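Notebook, athlete support desk, Quintela office
September 2020

Went through the Stollden renewal with Raquel. The club wants the boot sponsor to sign off before they countersign, which is the wrong way round for us. Sent the draft back with clause 3 marked up. The image rights wording still lets the club use a player's name for a full season after he leaves. We asked for that to come out in July and it has reappeared.

Nuta offer for the younger of the two Ollthorpe runners: 1515 a month, kit on top, no bonus for finals. Her current deal pays 1065 and does have a bonus. Need her results from last season before I can say which is better for her. Cristóvão has them somewhere.
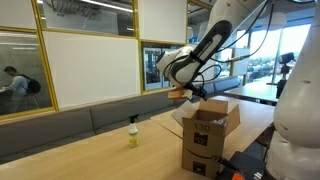 Judite Neves
Contracts and sponsorship, athlete support desk

Tax session for the second-year group went all right. Most of the questions were on prize money won abroad. I did not have a good answer on withholding and said I would write to them. Slides need a page on it before we run it again.

Pension transfer for Vilhjálmur Kirkegaard is stuck. The old provider wants the original signed form and we only hold a scan. Phúc is calling them again.

Career interviews: 151 sheets in, not all legible. Going to type up the ones from retired players first and leave the rest.

To do: chase Stollden on clause 3, results from Cristóvão, note on withholding.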